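Painemal Tenants' Handbook
Section 9: Setting up and using the medicine reminder unit

Applies to units supplied by Grestorel. Revised 24 April 2018.

9.1 Before you begin

The reminder unit sounds a tone and shows a light when a dose is due. It does not hold or give out medicine. Tenants continue to use their own pill boxes, of whatever kind they prefer.

Choose a flat surface close to a socket.

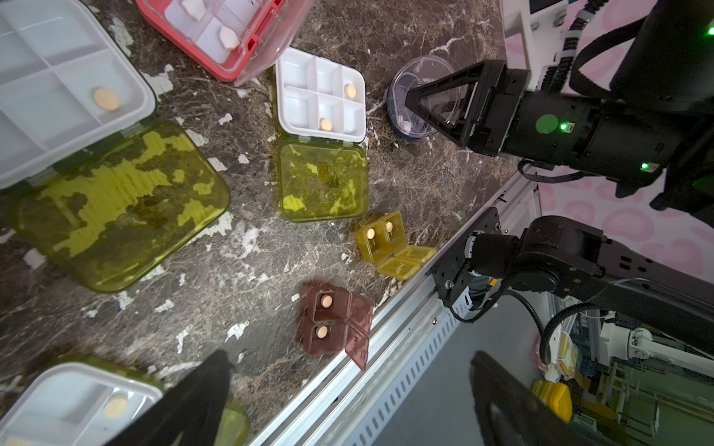
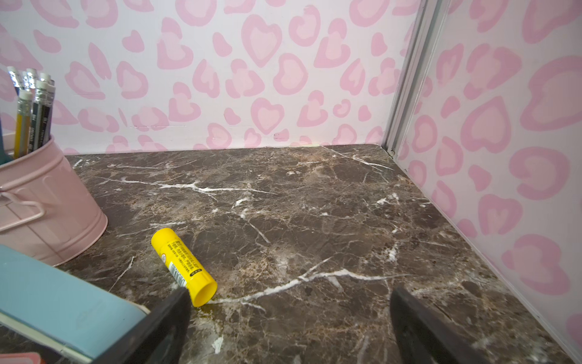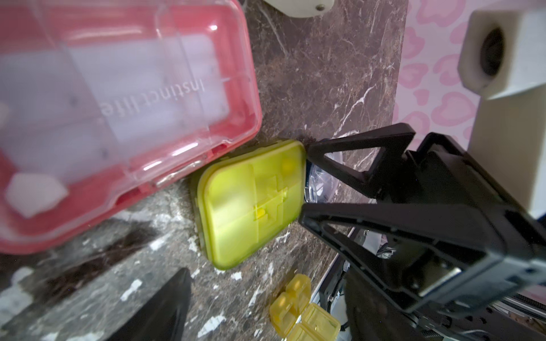 Tenants at Clurkville have asked whether the unit will still sound during a power cut, and the answer given there was that "it will, provided the two batteries are fitted, but the light stays off until the mains comes back".

9.2 Fitting the batteries

1. Unplug the unit and turn it face down.
2. Slide the cover towards the cable.
3. Fit 2 AA batteries, following the marks inside the bay.
4. Close the cover and plug the unit in. A short tone will sound.

CAUTION: Do not fit rechargeable batteries.

9.3 Setting the clock and reminders

1. Hold down SET until the hours flash.
2. Use the arrow keys to change the hours, then press SET to move on to the minutes.
3. Press REMIND. The first reminder time will flash.
4. Enter the time and press SET. Up to nine reminders may be stored.
5. Press REMIND again to finish.

Note: The clock does not change itself in spring and autumn.

9.4 Stopping the tone

Press the large key once. If it is not pressed, the tone will repeat until it is. The unit cannot tell whether a dose has been taken.

WARNING: Never take a double dose to make up for one that was missed. Ask a pharmacist or doctor.

9.5 Faults

If the display shows 124, the batteries are low. Replace both together. For any other code, return the unit to the Dornberg office, which is closed for part of August.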